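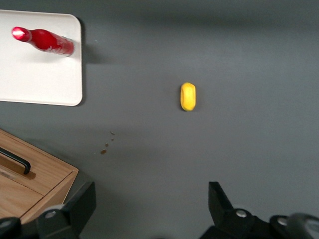
tinroof_gal replied:
I'd skip the vinegar on that one and go straight to an enzyme cleaner. Vinegar is fine on hard water spots but it does nothing for old grease, and a galley kitchen over a restaurant is going to be all grease.

mopbucket77 wrote:
OK so for anyone coming in from page one, I get the keys to the Tunthorpe Street apartment next week and the landlord (Foley Rentals, if anybody has dealt with them) wants a 475 dollar deposit plus a 200 dollar "kitchen condition fee" that I only get back if the cabinets are clean when I leave. They are not clean NOW. The tops of the uppers have that sticky yellow film with lint stuck in it. I wiped one door with dish soap and the rag came away brown and the door still felt tacky. So what am I using?

Posted Friday, July 19, 2019

grodo_fan replied:
Grodovitz degreaser, the concentrate. I mix 2 capfuls in a spray bottle of hot water, let it sit on the doors while I do something else, then wipe with the grain. I did my whole kitchen this way and it took an afternoon. It smells like a dentist's office for a while, fair warning.

tinroof_gal replied:
Please don't put concentrate on painted cabinets without testing it! I took the shine right off a door that way. It was inside the pantry so I got lucky, but still. Are yours painted or stained, mop?

mopbucket77 wrote:
Painted, I think more than once. There's a chip by the stove where I can see green under the cream. I'll test inside the sink cabinet first.

sudsy_in_ohio replied:
I'm going to disagree with everybody and say baking soda paste. Cheap, and you probably have it already. I rub it on with an old sock, leave it a few minutes, rinse. My grandmother's cabinets looked great when she sold the house and that's all she ever used.

grodo_fan replied:
Baking soda is an abrasive, sudsy. On old paint you're just sanding it very slowly. And you'll be getting white powder out of the hinges until Christmas.

sudsy_in_ohio replied:
Well I rinse mine, so I don't have that problem. And it doesn't smell like a dentist.

quietporch replied:
Forget the cleaner for a second. Take pictures of every cabinet before you move a single box in, and email them to Foley the same day so there's a date on them. I lost 100 dollars on a stove I never even turned on - I had no proof of how it looked when I got there. Also read the lease and see if it says what "clean" means. Mine said "broom clean," and you can't exactly argue with a broom.

mopbucket77 wrote:
Oh that's a good point. I looked and the lease says "in the condition received," so I guess technically I could leave it sticky? But I have to cook in there, so no thanks.

tinroof_gal replied:
Clean it for yourself and take the pictures for them. And once the tops are done, lay down wax paper up there. Next time you just roll it up and toss it.

mopbucket77 wrote:
Wax paper, love it. Does anyone know if the Girkico shelf liner is OK for the insides or does it leave glue behind?

quietporch replied:
The Girkico one I had was the grippy kind with no glue. Check the roll, I think they sell both.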